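Lecture 6: Evaluating a packaged gripper kit for panel work

Course handout. Read before the lab session. Bring the selection sheet from Lecture 5.

6.1 Scope

The previous lecture covered how to write a requirement for an end effector. In this one we take a product that is sold as a complete kit and check it against such a requirement. The kit is the Kilero, a two-finger parallel gripper with a wrist camera, supplied by Clirkel. Integration and yearly service are sold separately by Cliltance. Treat the three parts of the offer (hardware, software, service) as separate items when you score them. A weak service contract does not make the hardware worse, and a good gripper does not fix a weak contract.

The task is control panel assembly and inspection. The robot has to reach modules, tabs and connectors on an upright or overhead panel, touch or grip them, and leave without disturbing the parts next to them.

6.2 What the kit contains

The base kit has the gripper body, one pair of padded fingers, one pair of narrow fingers, the camera with its bracket, a cable set and a license for the Sabbagh motion software. The adapter plate for the robot flange is ordered by part number. Check this early. In last year's projects two groups received the wrong plate and lost lab time.

Rated values from the data sheet:

Stroke, full open: 135 mm
Grip force, maximum: 30 N
Camera frame interval in inspection mode: 600 ms
Fieldbus ports: 2

The stroke is measured between bare finger mounts. Pads reduce it. When you fill in the selection sheet, subtract the thickness of both pads before you compare the stroke with the widest part you need to hold.

6.3 Clearance

On a panel, clearance usually decides the matter before force does. The fingers must fit between neighboring parts, and the body behind the fingers must clear any trunking or rail that stands out from the panel surface. Draw both outlines. Students tend to draw the fingertips and forget the body, then find that the fingertip reaches the part only when the housing is already in contact with something else.

A finger that approaches at an angle needs more room than its width suggests. For a finger of width w and length L inside the gap, tilted by angle a, the space taken is

w cos a + L sin a

At small angles the second term grows fastest, so a long narrow finger loses its advantage quickly if the wrist is not square to the panel.

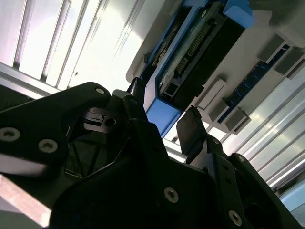 The wrist camera is meant to verify this clearance before contact. Its usefulness depends on lighting. White panels and bare metal reflect strongly, while black fingers return very little light, and a single exposure setting may not serve both. Kilero lets the user fix the exposure or assign an exposure to a region of the picture. Use the region setting. Automatic exposure changes between approach and contact, and edge detection then reports a shift that is not there.

6.4 Force setting

Maximum grip force is far above what a plastic housing or a pin connector should see. The Sabbagh software accepts a force limit per motion step, and the limit must be entered for every step. It does not carry over from one step to the next. A step with a blank field runs at the rated maximum. Mark this as a hazard in your review.

6.5 Service offer

Cliltance sells calibration, pad replacement and remote diagnosis. The basic plan covers the gripper but excludes the camera. Read the definition of response time: it runs from acceptance of the ticket, and acceptance has no limit of its own.

6.6 Exercise

Score the kit on reach, force control, sensing and service, using the weights from your selection sheet. State which values come from the data sheet and which you measured. Repeat the clearance calculation with the padded fingers and with the narrow fingers, and give the largest tilt at which each pair still fits your gap.

Reading for Lecture 7: Kilero manual, chapters on tool center point and pad wear.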